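Dretano Match-Grade Cricket Balls and Boundary Equipment

Club and League Supply

Dretano supplies cricket balls, stumps and boundary equipment to clubs, schools and league organizers. The range is built around the needs of limited-overs cricket, in which one ball may be used under lights, on a worn square and in heavy evening dew within the same innings. This page sets out the current products, the terms on which they are supplied and the care they require.

The Feltama White Ball

The Feltama is a four-piece white ball with a hand-stitched seam and an alum-tanned leather cover. It is made for day-night and evening matches and is the standard ball in the Dretano catalog. The core is layered cork and wool, wound under tension and left to settle before the cover is fitted. Each ball is weighed and gauged before it is boxed, and any ball outside the limits set down in the Laws of Cricket is withdrawn from the match grade and sold for practice use only.

The cover is finished with a clear coat that slows the loss of color. Captains should expect the ball to swing mainly in the opening overs, after which the seam offers some movement to bowlers who hit the pitch hard. Spin bowlers have reported a good grip once the coat has worn.

The Feltama is also made in red for multi-day cricket. The red ball has a slightly prouder seam and a waxed finish, and it is polished in the usual way. The two balls are not recommended for use in the same net session, as color transfer from the red cover will mark the white one.

Junior sizes are available in both colors. Schools that run mixed age groups may order match and junior sizes on one form.

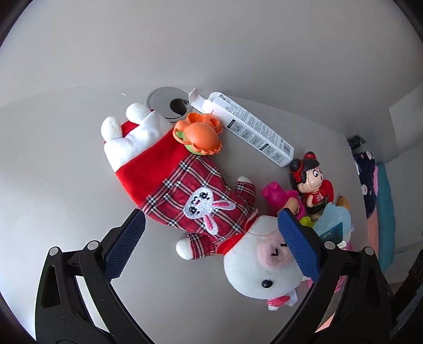
Stumps and Bails

Layug stumps are turned from seasoned ash and fitted with steel tips. A spring-back version with a weighted base is offered for indoor halls and artificial pitches, where a tipped stump cannot be driven. Bails are supplied in two weights. The heavier pair is intended for exposed grounds on windy days, and umpires may exchange one pair for the other under local playing conditions.

Replacement stumps are sold singly. Clubs are asked to state the year of purchase when ordering, as the groove for the bails was deepened by a small amount in the present model.

Boundary Rope and Markers

Zarkimar boundary rope is a thick braided line with a soft outer sleeve. It is delivered on a drum and may be laid by two people. The rope should be pegged at regular intervals and taken up at the close of play. Fielding circle discs are flat, flexible and white, and they will not turn a ball that passes over them at ground level – a point on which several leagues asked for assurance before adopting them.

Testing

Match-grade balls are tested by batch. A sample from each batch is struck repeatedly by a mechanical bat, then cut open so that the winding and the core can be inspected. The work is directed by Jozefína Halás, Head of Product Standards, whose department also reviews every ball returned under warranty. During the most recent season the department examined 2,881 balls. A copy of the batch report is available to any league on written request.

"A ball that loses its shape in the twelfth over changes the match for both sides," Ms. Halás said. "We ask umpires to send us the ball with a note of the over and the state of the ground."

Ordering and League Terms

Individual clubs may order by the box. League organizers that place a season order of more than 2,000 balls are assigned an account manager and receive their deliveries in stages, with the first shipment sent in January. Orders from East African leagues are handled by Mwajuma Lukumay and Wycliffe Masanja. All other accounts are handled by Panagiotis Christodoulou.

Balls may be stamped in gold or black with a league crest. Artwork must be approved before production begins, and stamped balls cannot be returned unless faulty.

Warranty and Returns

A match-grade ball that splits, loses its seam or goes out of shape within its first innings will be replaced free of charge. Claims must reach Dretano within nine days of the match and must be signed by one of the umpires. Normal scuffing, loss of color and damage caused by concrete or hard fencing are not covered.

Storage and Care

Balls should be kept in their boxes in a cool, dry room, away from direct sun and heating pipes. A wet ball should be wiped with a dry cloth and left to dry slowly. Rope must be fully dry before it is wound back onto the drum. Ash stumps benefit from a light coat of linseed oil at the end of each season – the steel tips should be wiped clean first.

Questions about stock and delivery may be addressed to Mwende Shemweta at the customer office, which opens at 9 a.m. from Monday through Friday.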